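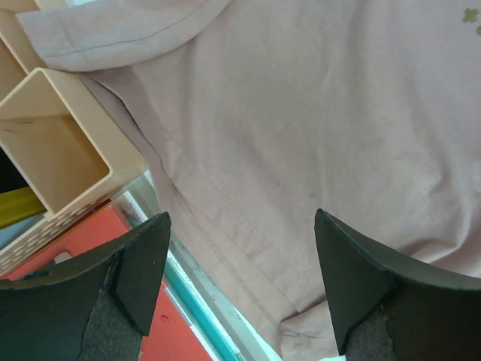
Bought 2 for the kids' tops and wish I'd got them sooner, was the first comment we had in on these, followed by a moan that the drawer they'd been using had a stuck runner anyway. Fair enough. Same customer wanted to know if there's a lid. No lid. Open top only.

Stirnel Open Tub — beige
Sold singly or as a pair
In stock, Callar shop and online

Plain plastic tub for clothes, folded or not. Rounded corners, nothing to snag a knitted cuff on. Goes on a shelf, in the bottom of a wardrobe, on the bed while you sort. Beige only at the moment. The grey was meant to be back in November and wasn't, will update when we hear.

What people use them for
Baby and toddler clothes mostly. Vests, leggings, soft cotton bits, pale pink things with green clovers on that need folding small or they end up inside out at the bottom. Also tea towels. Also hats and gloves by the door. One school has them for the lost property and says they're fine.

Size
Small tub is 30 cm on the long side. Takes a week of little tops folded in thirds and stood on end. Lay them flat and you'll get fewer in and wont find the one you want. Large tub is longer again, full measurements on the label sheet, ask and we'll send it over. Measure your shelf first please, on the inside, between the hinges if it's a cupboard. We get a lot back from people who measured the door.

Folding for the small tub
Lay it face down, smooth out the worst of the creases. Sleeves in across the back. Hem up to the neck, then in half again. Stand it in the tub, fold upwards. Thick hems make a lump at the corner so turn those ones round every other row. Doesn't need to be perfect — they'll be out again by tea time.

Cleaning
Warm water, washing up liquid, soft cloth. No scourers, they leave marks on the inside floor and you can't get them out again. Not for the dishwasher. Dark scuffs off jeans and shoes usually lift with a bit of bicarb on a damp cloth. Dry properly before clothes go back in.

Goes with
Mosulus clip labels, pack of 5. Clip over the rim, write on with pencil.
Nugroho shelf liner, cut to size. Stops the tubs sliding about on gloss shelves.
Both on the storage page, both usually in stock.

Delivery
Small orders go out next working day. Over 200 tubs, ring us, it comes on a pallet and we need to know somebody's in to take it. Closed December 25, 2025, orders placed that day get picked when we're back. Collection from Callar is free, use the side door, bring your order number.

Returns
30 days, unused, label still on. Cracked in the post, send us a photo and we'll replace it, no need to send teh old one back. Changed your mind about the colour is fine too but you pay the postage.

Questions we get
Do they stack? Empty yes, one inside another. Full no, there's no lid to rest on.
Will it hold shoes? It will, bit of a waste though, get the large.
Can I drill it? Up to you. We can't take it back after.

Stirnel Open Tub, small, large, pair. Choose size at checkout.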